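Home | News | Products | Support | Contact

Filed under: Company news, Planning software

Print this page | E-mail this page

Cerska releases Fastus 5, and I get to tell you about it

7 Jun 2022

Hello from Cerska! I'm Antigoni Antoniadis, I look after product here, and I've been itching to write this one since March. Fastus 5, our software for turning hand-held gripper recordings into robot motion plans, is out today for all existing customers (and anyone who'd like to join them).

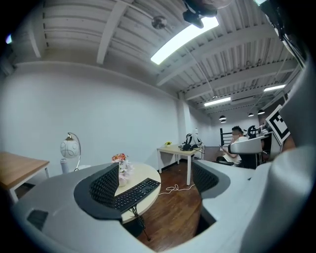
Cerska Planning Tools Team

The big change is in how Fastus works out where a gripper is. It still reads the printed square markers, but the tracker now carries on through short gaps when a marker is hidden, and it tells you how sure it is while it does so. I love this bit. You get a coloured strip under the timeline, and you can drag along it and throw out the stretches you don't trust.

We tuned it on 775 recordings of ordinary tabletop jobs, two hands at a time, with keyboards, lamps and vases of flowers about the place. Tobias Boateng wrote most of the new tracker and he's very pleased with the two-handed side of it: "Left and right used to be separate files that you lined up by hand. Now they're one recording with one clock, and the planner checks both arms for collisions together."

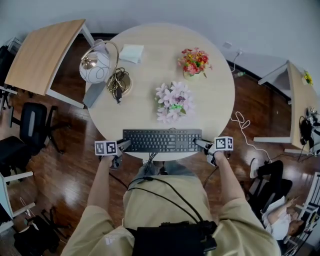
What else is in the box

- Export to the Etari controller format, with joint limits checked before you save
- A preview that replays a plan at any speed you like
- Batch import, tested with nearly 400 files in one go
- 113 bug fixes, including the calibration window that kept opening off-screen (sorry, Margarida!)

Fastus 5 is a free upgrade if you have a current licence. The old project files open as they are, but do keep a copy, as they won't go back to version 4 once saved.

For a demo or a press copy, ask for Gonçalo Amaral at our Whitelaw office.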